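Print this page | E-mail this page

What Does a Judge Do When Two People Both Say "It Wasn't Me"?

By Zachary Lavoie

Say you lend your bike to the kid next door. The bike comes back with a bent wheel. You say he bent it. He says it was bent when he got it. Your parents say they would like to eat dinner now.

Grown-ups have this same argument all the time, only with bigger bikes. When they can't settle it themselves, they can go to small claims court. It is a real court with a real judge, but the cases are short and the amounts of money are small. Most people go without a lawyer, and in some places lawyers have to stay out altogether. Plenty of people find this restful.

Who's who

The person who starts the case is called the plaintiff. The person who has to answer is the defendant. The judge is the one who listens to both of them, sometimes for longer than the judge would like.

Let's make it a real fight. Mrs. Dallow owns a dry cleaning shop in Corstead. Mr. Belmonte brings in his best coat, and he gets it back two sizes smaller. He wants $237 for a new one. Mrs. Dallow says the coat is fine and Mr. Belmonte has been eating well.

Step one: the form

Mr. Belmonte goes to the courthouse in Lustport and fills out a form. It asks his name, her name, how much he wants, and why. The space for "why" is small. This is on purpose. He also pays a filing fee of $37, and he may get that back if he wins.

Step two: telling the other side

You can't have a court case behind somebody's back. Mrs. Dallow has to get a copy of the papers, so she knows what he says she did and when to show up. Handing over the papers is called service. It has nothing to do with tennis. In Lustport, she has to get them at least 30 days before the hearing.

Step three: the hearing

Mr. Belmonte goes first, because he's the one asking for something. Then Mrs. Dallow gets her turn. No interrupting! Judges are very firm about this, and making a face counts, more or less.

The judge will want evidence. Evidence is anything that helps show what happened: a receipt, a letter, a photo, or the coat. "Everybody knows she shrinks things" is not evidence. Neither is saying it louder. 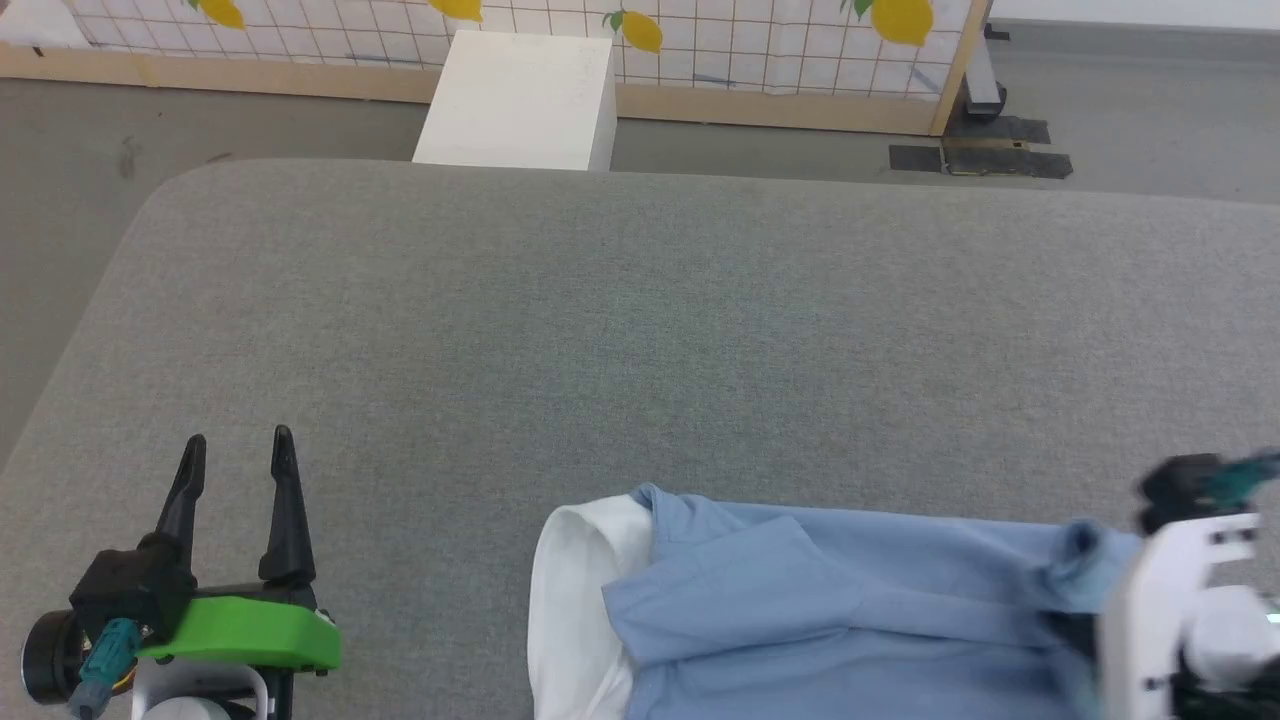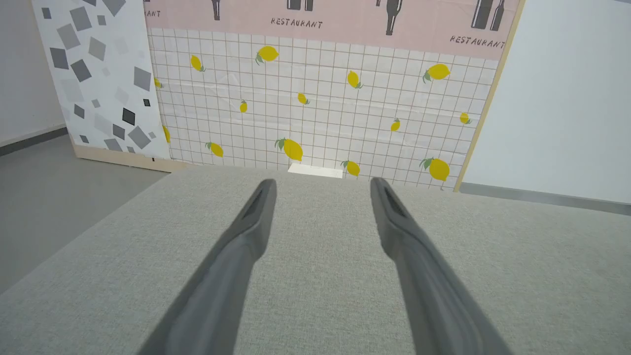

There is also something called the burden of proof. It means the person who started the case has to show that his story is more likely true than not. He doesn't have to be perfectly, totally sure-as-sunrise right. But if the judge thinks it's a dead tie, Mr. Belmonte loses and goes home in a small coat.

Step four: the decision

Sometimes the judge decides on the spot. Sometimes the answer comes in the mail, and everyone gets to be nervous for a while. If Mr. Belmonte wins, the judge signs a judgment, a paper that says Mrs. Dallow owes him money. The court doesn't reach into her cash register for him, though. If she won't pay, he has to come back and fill out another form. Courts are fond of forms.

Can they still make up?

Yes, right up to the last minute. If Mrs. Dallow offers him half the money and free cleaning until July, and he says yes, that's a settlement. They should write it down and both sign it, since people remember promises differently once they've had lunch.

As for the bike, try talking to the kid next door first. The filing fee is more than most allowances.

Print this page | E-mail this page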